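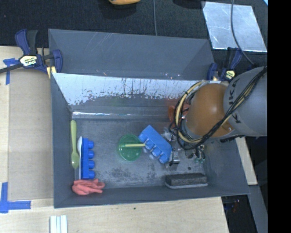 # Where the Small Stuff Goes: Sorting Mixed Toys into Bins

Course project report, November

## 1. The problem

The play corner at Ultley has a toy problem, and the toy problem has a storage problem. Our group took on both. We inherited 432 loose items and a written policy that said, in full, "put toys away." Away was wherever the nearest hand happened to be.

## 2. What we sorted

We started with 32 items in plain gray bins, no dividers, no labels. A typical mix is a blue building block with round studs, a light green plastic spoon and a round translucent green piece that is either a lid or a shallow dish. We argued over that last one for most of an afternoon. It went down as "lid/dish" and the slash stayed in the final spreadsheet.

## 3. Categories

Our first plan, the Cesden scheme, had 13 categories. It was beautiful on paper. In use, people spent longer reading the list than putting anything away, and "cookware, pretend, flat" turned out to be a hard phrase to shout across a room.

The second plan, Pavov, had eight:

- building blocks
- pretend kitchen
- vehicles
- figures and animals
- puzzles
- art things
- balls
- don't know

"Don't know" filled up first. The lid/dish lives there.

## 4. Bins

Sloped walls are a mixed blessing. Flat things slide to the floor of the bin and stay put. Spoons lean on the side and look tidy until somebody digs under them. A studded block lands at whatever angle it likes, and small sticks end up against it.

Scratches and worn walls made no difference to the sorting, though they cost us a point for presentation.

## 5. What we'd change

Sort by use before color. Our one color trial put the green spoon with everything else green, and it took two of us to talk the third out of keeping it. We would also like deeper bins for the blocks and a smaller one for "don't know," in the hope of discouraging it.

The full item list is in Appendix B. Appendix A was the Cesden scheme and has been removed at the group's request.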